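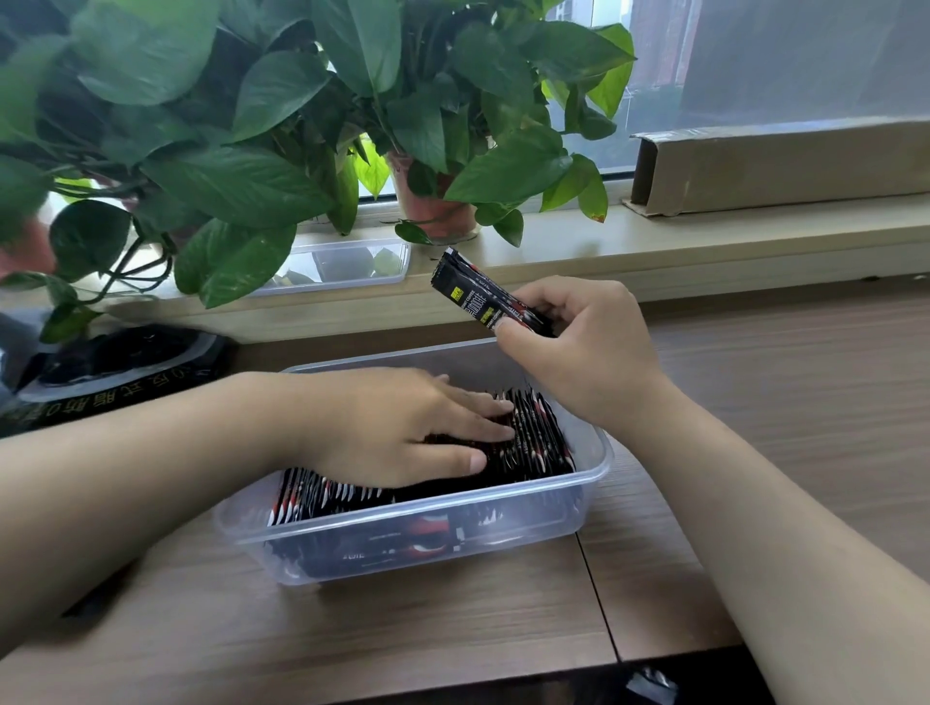
Packing stick sachets of instant coffee by hand. One hand holds the packed rows while the other holds a small bundle just above the box.

**Driltatberg.** Refilling a box of coffee sachets remains beyond the dependable reach of two-armed household machines, according to bench results released in November by Brinlow, a small test house that rates automation equipment for offices and canteens.

The refill task is one of 9 in the firm's pantry series. A machine must take up several stick packets together, keep them upright and add them to a clear plastic container that is already mostly full. A trial is passed when every packet stands on end and no wrapper is torn or creased across the seal.

The two-armed system supplied by Mondcombe completed 6 of 100 trials without help. An adult doing the same work by hand is used as the reference and is not scored.

Most failures came at insertion. Packets already in the box lean into any gap, and a bundle pushed down against them folds at the lower end. People deal with this by spreading the fingers of the free hand over the tops of the packed rows and pressing lightly. The Mondcombe system can place its second hand in the same position, but its fingertip sensors do not separate the resistance of a packet from that of its neighbor, and the controller tended to press until the row shifted.

Grasping was the second source of error. Stick packets are slick, and the powder inside moves when they are squeezed. A bundle that measured as secure at pickup often lost its middle packets during the lift.

"Single packets are close to solved, and the bundle is a different mechanical problem," said Miroslava Hubáček, who wrote the test procedure. "You are holding several small bags of powder that touch each other, and the machine treats them as one block."

Clear containers added a smaller penalty. Depth cameras returned broken readings along the walls and rim, so the system located the box from the desk surface and estimated its height. Runs repeated with an opaque box of the same size showed fewer collisions with the rim but no gain in packets correctly seated.

Results were better on shop-floor work. On a packing line at Khunthong, where sachets arrive in a fixed orientation and drop into a guided tray, the same arms handled 1000 packets in one shift with no stoppage charged to the gripper. The guide rails do the job of the second hand.

Brinlow will repeat the refill task with softer fingertips and a slower insertion speed. The procedure and scoring sheet are available from the firm on request.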